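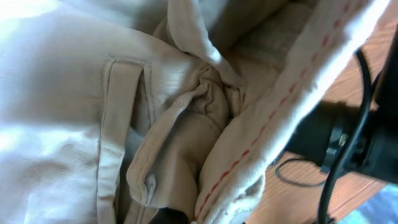 Drillby Soft Goods Kit: gripper, wrist camera and folding software for tabletop arms
Reviewed at the Utotthorpe workshop, 20 Jun 2022

I have wanted a kit like this for years. Most grippers you can buy for a small arm were made with blocks and boxes in mind, and the moment you hand them a pair of pants they turn into expensive tongs. The Drillby kit is built for cloth from the start, and after a long stretch with it I'm still finding excuses to go back and run one more load!

You get the two-finger gripper in matte black, a small camera that sits at the wrist, the cables for both, a bracket, and a license for the folding software (the arm is up to you). We ran ours on a Senley arm, and the bracket fit without any drilling. The fingers open wide and close slowly, and the speed of that last bit of closing can be set by hand. Do set it. The factory value is fine for towels but too quick for a thin hem, and it will pinch a tuck into the cloth that you then have to iron out.

The camera is what won me over. It rides right behind the fingers, so it sees what the fingers are about to touch, down to a belt loop or a row of red stitches along a hem or waistband. Seams and hems are what the software looks for. It wants an edge it can trust, and a contrasting thread is a gift to it. Plain beige on beige is harder, so naturally beige is most of what I gave it.

Setting up

Plan on 40 minutes for the first install and six for every one after that. The order in the booklet is a little odd (it has you calibrate the camera before you route the cables, and the cables will then tug it out of line), so I'd route first. Leave more slack than you think at the wrist. The arm turns farther than you expect when it goes looking for the far corner of a sleeve.

Lighting took me longer. The exposure is automatic and it does its best, but pale cotton next to strong light washes out to white, and fast moves smear. There's a travel speed slider from 1 to 100. At 34 the view stays usable between picks, and I've left it there.
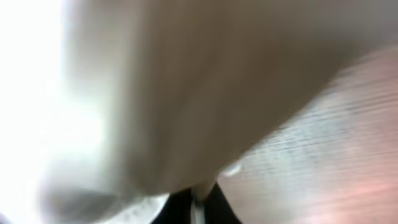 Brigitta Schwaiger wrote in after the first part of this review to say that she runs hers much faster and simply has it stop for a moment before each pick. The software has a pause setting for this on the second tab, and she says it costs her less time than the slow travel did. Her one complaint is the cable clips, which she replaced with cloth tape in January and hasn't thought about since.

I tried the pause and she's right, it's a good setting, and I wish it were on the first tab. I've kept my slow travel anyway, mostly out of habit and partly for the cable clips.

Flat work

Laid out flat is how this kit likes its clothes. With a light cotton piece spread on the table, buttons and all, the software draws a line along the hem, proposes two places to grip, and waits for you to say yes. You can drag either point with the mouse. I love this part! It feels like working with someone who asks first.

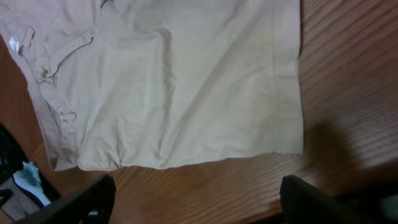
Utotthorpe Workshop Notes, Issue 2109

Where it struggles is layers. A flap folded over on itself can look like an outer edge, and the fingers will go for it with great confidence. The answer is to nudge the grip point over to a single thickness, and the software will let you save that correction for the next garment of the same cut.

Finger pads come in two kinds, smooth and ribbed. The Szabo pads fit too, if you already have a set, and they are a bit kinder to knits. I wouldn't buy them specially.

Heaps and mixed colors

Flat cotton is the easy end. The other end is the crumpled item that somebody dropped at the edge of the table, in several colors, half of it black.

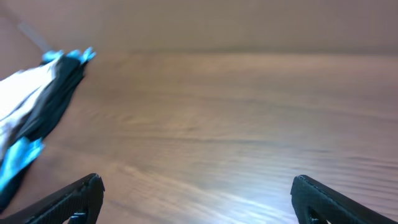 For those there is a mode called Shake Out, which lifts the cloth by whatever it can get, lets it hang, and lowers it again while moving sideways. It's a bit of a gamble with heavy pieces, and you may want to run it twice on anything with a lining. Black fabric needs the brightness raised one notch or the folds all merge together on screen. Bright trim helps a lot.

Spare fingers, pads and the longer cable set are sold separately by Drillby. Order the longer cables if your arm stands back from the table as ours does.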